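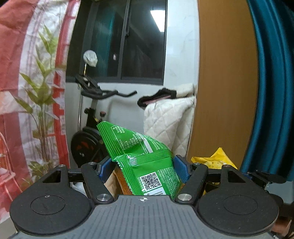
Foil packets are harder than boxes, Banafsheh Arabzadeh maintains, and most of the visitors who come to Pastley expecting the opposite have changed their minds by the time they leave. A box has edges and keeps them. A packet changes shape when it is touched, and the shape it takes depends on where the fingers landed.

Arabzadeh runs the handling work at Plolto, which held its open afternoon in November. The session began at 2 pm with a short talk and then moved to the table, where visitors could try a hand-held gripper on ordinary snack packets. I spoke to her between groups.

The method on show is called Oltar inside the firm. A person carries out a task with a gripper in the hand, the movement is recorded, and the recordings are later used to train an arm fitted with fingers of the same geometry. "The person supplies the judgement and the gripper supplies the limits," she said. "If you let people use their own hands they do things that two flat pads can't do, and then the data is no use to the arm."

The packet set at present stands at 2,912 recordings. Of these, 790 are of one operation, picking up a packet that lies flat and turning it upright. I asked why a single movement should take up so large a share.

"Because it's the one that goes wrong. The printed side is slippery, the seal is stiff, and the middle is mostly air. Pinch the middle and it bulges out past the pads. Pinch the seal and it holds, but then the packet swings. You want the edge of the filled part, and that moves every time."

The pads themselves have been through several versions. The current ones are blue and are changed on a schedule, although she would not say what the material was. An earlier, harder pad gave cleaner position readings and a worse hold on creased film. Shahbazi, her colleague on the mechanical side, wanted to keep it and correct for the slip in software. They ran both for a month and the softer pad stayed.

Visitors were asked to close the fingers slowly. Most did not. Arabzadeh was unconcerned by this, and said that a fast close is worth recording provided that it is labelled as one. What she does discard is any attempt in which the operator puts a free hand to the object. "People do it without noticing. They steady the thing with a thumb. We find it afterwards when we go through the footage."

The second part of the demonstration dealt with cardboard. The questions are different ones: how far the box may tilt before its weight shifts, whether a loose flap will catch, and how much of the table the operator can still see.
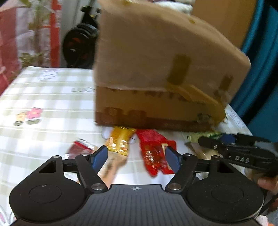

Moving the box. Snack packets lie on the table beneath it, and a second gripper is at the right.

I asked whether a patterned tablecloth made matters worse. It does, she said, and she prefers it for that reason. A model trained over plain grey board tends to treat a printed flower as an object. "We had one that kept trying to pick up the decoration. It was quite confident."

Lighting is handled in the same way. There are no lamps on stands and no blinds drawn to a set height. Reflections on glossy film are left in, and if a highlight hides the edge of a packet the recording is kept.

On results she was brief. The arm manages flat packets on most attempts, struggles with ones that overlap, and has not yet been tried on a full box. She expects the overlapping case to take another 8 weeks of recording, and declined to give a date for the box.

The last group was late going in. Arabzadeh checked the pads, wiped one of them with a cloth and went back to the table.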